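Hair Things, Sorted: Gallery

The accessory box gets emptied and refilled every fall, and this year it was done on the bed over two evenings.
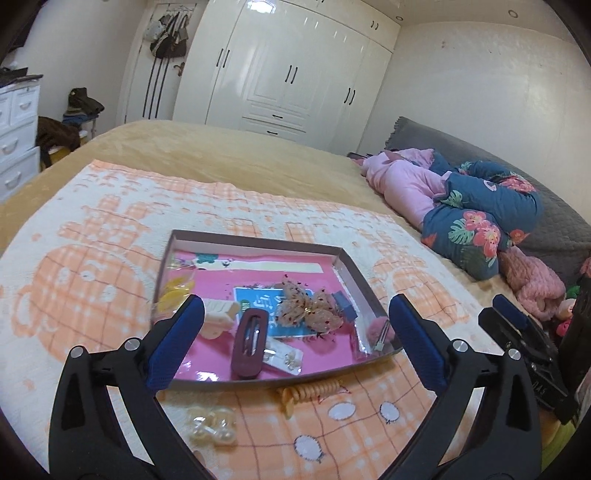

Jasmina Nedeljković wrote in to say that clips and bows should never share a box, as the teeth catch on thin fabric and pull threads, and that she has kept hers apart ever since she lost a chiffon bow that way. She uses two cookie tins and a shoe bag for headbands.

We have thought about doing the same. For now everything stays in one shallow box so it can be seen at once. Deep boxes were tried before and the things at the bottom were forgotten until spring.

Notes on the pieces, for those who asked after last year's gallery:

The maroon clip
Long, with rounded ends and an opening down the middle. Bought at the Radulović shop near the bus station. It holds thick hair well enough for a workday but slips in fine hair unless there is a braid under it. It gets worn more than anything else in the box.

The bow
Sheer beige with tiny dark red dots, gathered into a thin gold-colored band at the center. This kind of fabric flattens if anything heavy sits on it, so it goes in last. If the loops have gone limp, hang the bow in the bathroom during a shower and shape it with your fingers afterward. Do not iron it.

The one on the card
A small white card in clear wrapping, with a pale flower-like ornament. Carded pieces are kept as they are until someone wants to wear them or they go into a birthday envelope. The wrapping keeps dust off and the card stops small parts from getting bent.

The yellow one
Also in clear plastic. It came from the Bromovine market in October, where the accessory table had everything in trays by color. The same seller had green and navy, but the navy was gone by noon.

What left the box
Stretched elastics, a comb with broken teeth, and three snap clips that no longer snapped. The elastics went in the trash. The snap clips were saved for closing bags of rice and are now in the kitchen drawer.

What was added
A packet of plain elastics from Tronder, 25 to a packet. They are kept in the bathroom cabinet because they are used every day and would only get tangled with the rest.

Cleaning
Plastic clips were washed in warm water with a drop of dish soap and left on a towel overnight. Anything with metal parts was wiped with a barely damp cloth and dried right away. Fabric bows were brushed with a soft, clean toothbrush. Glued ornaments should not be soaked, and a loose one can be fixed with a dot of clear craft glue and a day under a book.

Storage
The lid stays off at home. For trips, a folded scarf goes on top before the lid is put on, so that nothing slides around. The box lives on the second shelf of the bedroom closet, next to the winter hats.

Next gallery: scarves and gloves. Send your own storage ideas through the contact page.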